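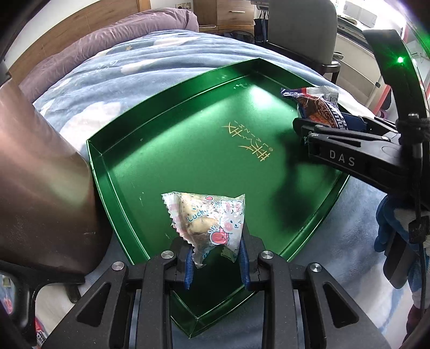

Llevo cinco temporadas cultivando tomates en un balcón orientado al este y sigo sin entender por qué cada primavera hay que volver a discutir si los sustratos «autorregables» riegan algo. Este año me ha tocado probar el de Plameo, un saco que promete hasta 73 días sin estrés hídrico, escrito así, en letras más gordas que la composición. A mí me pasa con los sacos de tierra lo mismo que con las chucherías de envoltorio transparente, con su carita de animal blanco de mofletes rosas y sus corazoncitos: cuanto más simpático es el plástico, antes le doy la vuelta para leer lo de detrás. Y detrás, en el caso de Plameo, ponía turba, fibra de coco, perlita y «polímero retenedor». Sin porcentajes.

El polímero retenedor es hidrogel, los granitos esos que se hinchan con el agua. Llevan décadas en el mercado. Funcionan, en el sentido de que se hinchan. Lo que me cuesta creer es que luego suelten el agua al ritmo que le conviene a una tomatera en pleno agosto, con la barandilla ardiendo y viento seco toda la tarde.

Monté una prueba casera, con todas las limitaciones del mundo. Cuatro macetas iguales, la misma variedad (una de pera que me dieron ya nacida), dos con el sustrato de Plameo y dos con mi mezcla de siempre, que es universal del barato con humus y un puñado de perlita. Regué todas con 700 mililitros y esperé a ver cuál se quejaba primero. Las de mi mezcla se pusieron mustias al tercer día. Las otras, al cuarto. Repetí la cosa dos veces más y en una de ellas empataron.

O sea, un día. No digo que un día no valga nada, porque si te vas de fin de semana te puede salvar la planta. Pero entre un día y 73 hay un trecho, y me gustaría que alguien del departamento comercial lo recorriera con una regadera en la mano.

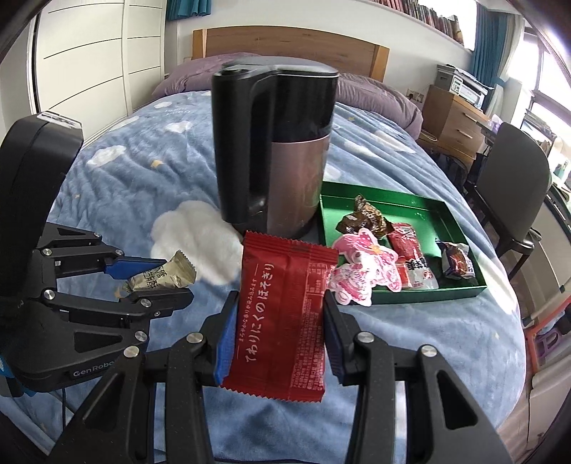
¿Se puede añadir hidrogel por separado a una tierra normal? Se puede, y sale más barato, pero hay que hidratarlo antes de mezclarlo; si se echa seco y se pasa uno con la cantidad, al hincharse levanta la tierra y deja las raíces al aire.

Me pasó con un sobre de Sullell hace un par de veranos. Amanecieron los pimientos dos dedos por encima del borde de la maceta, rodeados de una especie de gelatina. Culpa mía por echarlo a ojo, aunque también digo que las instrucciones cabían en un sello y la dosis venía por metro cúbico. ¿Quién tiene un metro cúbico de tierra en un balcón?

Lo que sí me ha cambiado el riego es bastante más aburrido. Un acolchado de paja de cuatro dedos, macetas más grandes de lo que parece necesario y un plato hondo debajo que vacío por la noche si ha sobrado agua. También probé unos conos de barro de la marca Phan y esos los sigo usando, con la pega de que se taponan con la cal y hay que frotarlos con vinagre de vez en cuando. El agua de aquí es dura como una piedra.

Me queda medio saco de Plameo y lo gastaré en las albahacas, que se mustian con mirarlas. Si aguantan mejor lo contaré. De momento la etiqueta sigue pegada en la puerta del trastero, con el 73 rodeado a bolígrafo.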